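Home News Our Programs Get Involved Contact

We use cookies to help our site run properly. By carrying on you agree to this.

Stondidley Neighbourhood Kitchen: progress report to the Bittencourt Fund
2024-09-29
By Zsófia Lengyel, program coordinator

Dear Maiara and everyone at the fund,

Thank you again for your patience while I pulled this together, and for the lovely long phone call in July, when I'm sure I talked your ear off about ovens. We are now halfway through the grant and I have plenty to tell you, most of it good.

The shared lunches are going along beautifully. We have served 1035 meals since the grant began, and the room has a different feel to it now that people know one another's names and argue over who gets the seat by the heater. Our neighbours from the Drosau flats were slow to come at first (I think they weren't sure they were invited!) so Zuleica Araújo went over with a pot of soup and a handful of flyers, and we've had a steady crowd from there ever since.

The cooking classes have been trickier. We promised you 2 courses by this point and we have finished both, but the second one lost people as the weather turned cold, and the evening start didn't suit families with little ones. Valdir Mendonça, who teaches it, would like to try late mornings next term. I'm inclined to let him, as he knows the group far better than I do.
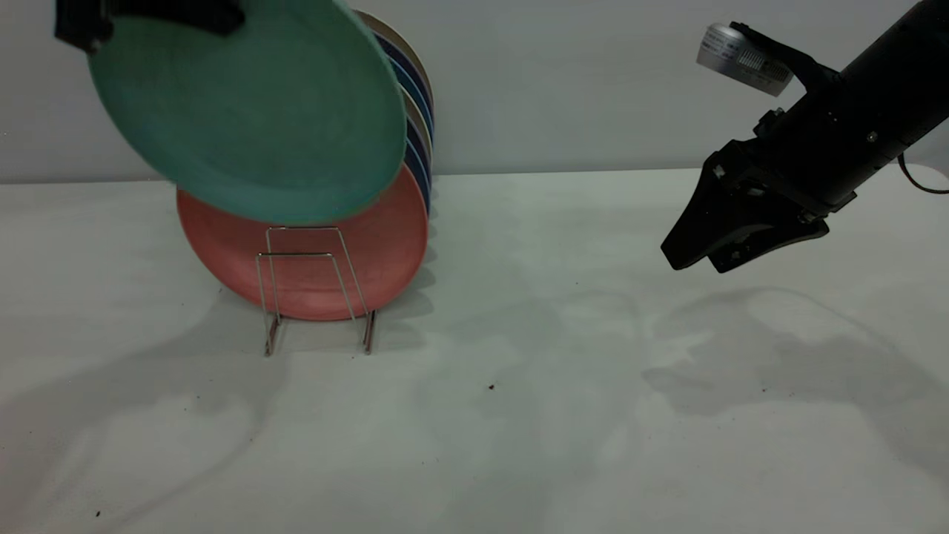 On the growing side, the garden beds out the back have given us silverbeet, more parsley than anyone could want, and a rather sad showing of broad beans. We'd budgeted for seedlings from Vadarell Nursery and came in under, so with your okay I'd like to put the leftover $100 toward compost and a decent hose. The old one leaks at both ends and somewhere in the middle as well.

Transport is still our sore spot. Nearly 40 of our regulars don't drive, and the bus timetable changed without much warning, which left a few people waiting a long while after lunch. Valdir Bragança has been doing lifts home in his own car, and I've asked him to keep his petrol receipts so we can pay him back properly. I would love to talk with you about whether the travel line could stretch a little in the second half.

I'll send the receipts and the attendance sheets separately. Do come for lunch if you're ever out our way, and bring an appetite.

With warm thanks,
Zsófia

Back to News | Next report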